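Diese Seite verwendet Cookies. Mit der weiteren Nutzung des Archivs stimmen Sie dem zu. Einverstanden | Mehr erfahren

[Mobilfunk-Liste] Re: Zweite SIM beim Dameck 727 — Erfahrungen mit Jurkine?

Von: Carmela Fontana
An: Mobilfunk-Liste

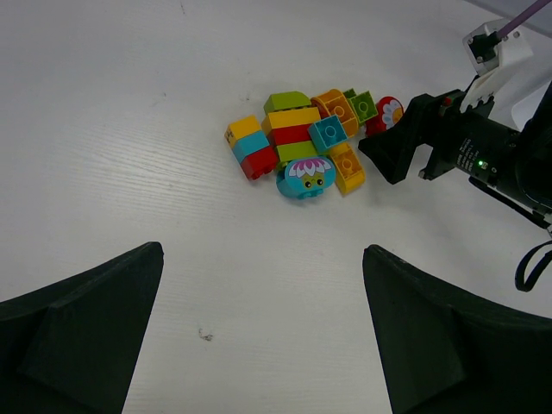 Lieber Jonatan, liebe Mitlesende,

entschuldige bitte, dass ich erst jetzt antworte, ich hatte deine Mail schon vor ein paar Tagen gelesen und mir fest vorgenommen, abends in Ruhe etwas dazu zu schreiben, und dann kam wie immer alles Mögliche dazwischen. Dafür wird es nun etwas ausführlicher, ich hoffe, du hast einen Kaffee neben dir stehen.

Jonatan Nordin schrieb:

> Hallo zusammen,
> ich habe mir das Dameck 727 gekauft und bin im Großen und Ganzen zufrieden.
> Jetzt möchte ich neben meiner alten Amundsen-Karte eine zweite von
> Jurkine einlegen, nur für Daten. Der Tarif hat 100 GB und kostet 10 Euro
> im Monat. Leider bucht sich das Telefon zwar ein, aber sobald ich telefoniere,
> ist das Internet weg, und danach dauert es ewig, bis es wiederkommt.
> Liegt das am Gerät oder am Anbieter? Und taugt Jurkine auf dem Land
> überhaupt etwas? Ich fahre im Dezember für längere Zeit zu meinen Eltern
> und wollte dort von unterwegs arbeiten.
> Viele Grüße, Jonatan

Also, der Reihe nach. Ich habe dasselbe Telefon seit dem Frühjahr und kenne das Problem nur zu gut! Bei mir lag es an den Einstellungen, genauer gesagt an der Telefonie über LTE, die auf dem zweiten Steckplatz ab Werk ausgeschaltet ist. Sobald ein Gespräch hereinkommt, fällt das Gerät dann ins alte Netz zurück und die Datenverbindung der anderen Karte reißt ab. Du findest den Schalter unter »Verbindungen«, dann »SIM-Verwaltung«, dann die jeweilige Karte antippen und ganz nach unten scrollen. Bitte für beide Karten einschalten und das Telefon einmal neu starten, sonst merkt es sich das nicht (ich habe mich darüber einen halben Abend lang geärgert, bis Wenche Bakke mir hier auf der Liste den Tipp mit dem Neustart gab — liebe Wenche, nochmals herzlichen Dank!).

Wenn das nichts hilft, schau bitte noch nach, ob bei Amundsen die Telefonie über LTE für deinen Vertrag freigeschaltet ist. Bei den älteren Tarifen war sie es zumindest bei mir nicht, da musste ich erst anrufen. Die Dame an der Hotline war sehr freundlich und hat es sofort erledigt, am nächsten Morgen ging alles.

Zu Jurkine auf dem Land kann ich dir leider nur sagen, wie es bei uns aussieht, und wir wohnen nun wirklich am Ende einer langen Straße. Draußen ist der Empfang prima, in der Küche geht es noch, im Arbeitszimmer nach hinten hinaus wird es mühsam. Für Mails reicht es immer, bei Videogesprächen setze ich mich lieber ans Fenster. Halvard Forsberg hat sich für solche Fälle einen kleinen Zemus-Router auf die Fensterbank gestellt und schwört darauf, vielleicht mag er selbst etwas dazu schreiben? Ich würde an deiner Stelle vor der Reise erst einmal eine Prepaid-Karte von Jurkine zu deinen Eltern schicken und sie in deren Telefon ausprobieren lassen, dann weißt du Bescheid, bevor du dich bindest.

Ach ja, und bei den 100 GB bitte auf die Kündigungsfrist achten, die steht etwas versteckt im Kleingedruckten.

Melde dich gern, ob es geklappt hat, das interessiert hier bestimmt auch andere mit dem 727.

Herzliche Grüße an alle
Carmela

2 Antworten | 4-mal geteilt

Weitere Beiträge in dieser Liste:
Amundsen: Rufnummer mitnehmen, wie lange dauert das? (Märta Solberg)
Zemus-Router verliert nachts die Verbindung (Halvard Forsberg)
Re: Dameck 727, Akku nach dem Update (Wenche Bakke)
Welche Hülle passt noch in die Ladeschale?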